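March 22, 2022

Tuesday. Up before the alarm. The radio had it first: the Lirnura government has closed the strait to foreign naval ships for 30 days, and Gatell is sending a patrol ship through anyway. 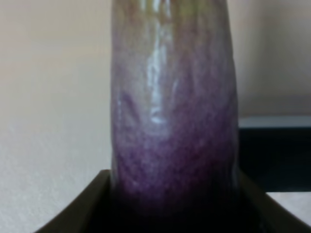
I don't think either side wants a fight, but they have both said so much by now that it is hard to see how one of them backs down. The ship is the Merrick, which I remember from the open day at the docks last September. I stood in line for an hour to walk around the deck. It looked small next to the tanker behind it.

The evening news had a map with arrows on it. Seven ships on one side, three on the other, and the port of Gustari in the middle. A retired officer said the closure breaks the treaty. The next guest said it doesn't, as the treaty only covers trade. I looked for the text online after dinner and got through about 50 pages before I gave up. The part on warships is two paragraphs long and I could read it either way.

Gas went up again. The station by the bridge had a line out to the road, so I drove on with a quarter tank. Will try early tomorrow.

Work was slow. Two shipments that were due to come by way of Gustari are now listed as delayed, with no new date. I spent most of the afternoon on the phone with the freight office, mainly on hold. They said the insurers are asking for more money for anything passing through the strait - they would not say how much.

Rain from four o'clock on. Brought the wash in late and hung it over the doors. Talks are supposed to start Thursday if they can agree on a place. Bed at eleven, radio off.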